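Keeping the print on the cloth

Narkell's finishing works tests how long a pigment pattern lasts on cotton table linen, and where in the process most of the colour is lost

2023-09-16

A printed tablecloth has a harder life than most household textiles. Curtains are washed once or twice a year. Bed linen is washed often, but it is seldom stained with oil or red wine and can be laundered on a mild cycle. Table linen is both stained and washed frequently, and it is commonly pressed while damp at a temperature close to the upper limit for the fibre. The print has to survive all of this without fading unevenly, because uneven fading shows at once on a pale ground.

Narkell, which prints and finishes cotton and cotton-linen cloth at its works in Bratach, has spent the period since July of last year reviewing how it fixes colour on its white-ground range. The review began with returns. Cloths sold to restaurants were coming back with the darker parts of the pattern intact and the lighter tints almost gone.

Two methods of colouring are in use at the works. Reactive dyes form a chemical bond with the cellulose in the cotton. They give good wash fastness, but the cloth must be steamed after printing and then washed off several times to remove dye that has not bonded. Any left in the cloth will stain the white ground in the customer's first wash. Pigment printing is simpler. The colour is a fine insoluble powder held on the surface of the yarn by a binder, usually an acrylic. The cloth is printed, dried and cured in hot air, and no washing off is needed. Water use is much lower and so is the cost.

The weak point of pigment printing is the binder. If it is under-cured it stays soft and rubs away. If it is over-cured it becomes brittle, and the film cracks where the cloth is folded. Pale tints suffer most, because the printer makes them by diluting the paste, and a careless dilution reduces the binder along with the pigment.
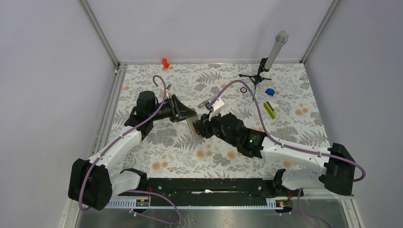 The trial at Bratach compared 16 combinations of paste and curing condition on the same base cloth, a plain-weave cotton that had been desized, scoured and bleached in a single batch. Each combination was printed in a dark grey and in a tint of the same grey. Samples were then put through repeated domestic wash cycles, with a rub test and a colour reading taken at fixed intervals.

Curing temperature turned out to matter less than the works had assumed. Within the range recommended by the binder supplier, the difference between the coolest and hottest settings was small after the early washes and did not grow. Dwell time had a larger effect. The curing oven had been run at a line speed chosen for a lighter cloth, and the heavier table linen was leaving it before the yarn had reached temperature all the way through. The air in the oven was hot enough, but the cloth was not. A contact probe run through with the fabric confirmed this in 17 of 19 passes.

The second finding concerned the tints. The recipe in use diluted the full-strength paste with a thickener that contained no binder. In the palest shades there was too little left to hold the pigment through repeated laundering. The revised recipe uses a reduction paste with binder already in it, so that the proportion in the finished film stays the same whatever the depth of shade. The handle of the cloth is slightly stiffer as a result. A softener applied at the final stenter pass recovers most of the difference, although too much of it lowers resistance to rubbing.

Folding was examined separately. Commercial laundries fold table linen along the same lines each time, and wear at the crease is often mistaken for fading. Samples were folded, pressed and opened 2000 times on a flexing rig. Under magnification the over-cured samples showed fine cracks across the yarn crowns, with bare cotton visible beneath. The correctly cured samples showed some flattening of the yarn and little loss of film. Reactive prints, having no surface film to crack, were almost unchanged.

Narkell has not moved the whole range to reactive dyes. The washing-off stage would need more effluent capacity than the Bratach site has, and for household customers the extra fastness would rarely be noticed. Reactive printing has been kept for the contract range, sold under the Anghel name, where cloths may be laundered several times a week. The household range, Nultamden, remains pigment printed with the new reduction paste and a slower line speed.

Slowing the line has a cost. Output from the oven has fallen, and the works now groups its heavier cloths into longer runs to avoid changing the settings between orders. Small orders on heavy linen consequently wait longer than they did.

Care labelling has been revised at the same time. The wash temperature is unchanged, but the label now advises pressing on the reverse. A hot iron softens the binder briefly, and direct contact with the printed face can polish it, leaving a shine that does not wash out. Chlorine bleach is excluded for both ranges. Oxygen-based stain removers are acceptable on white grounds provided they are rinsed out fully before the cloth is dried.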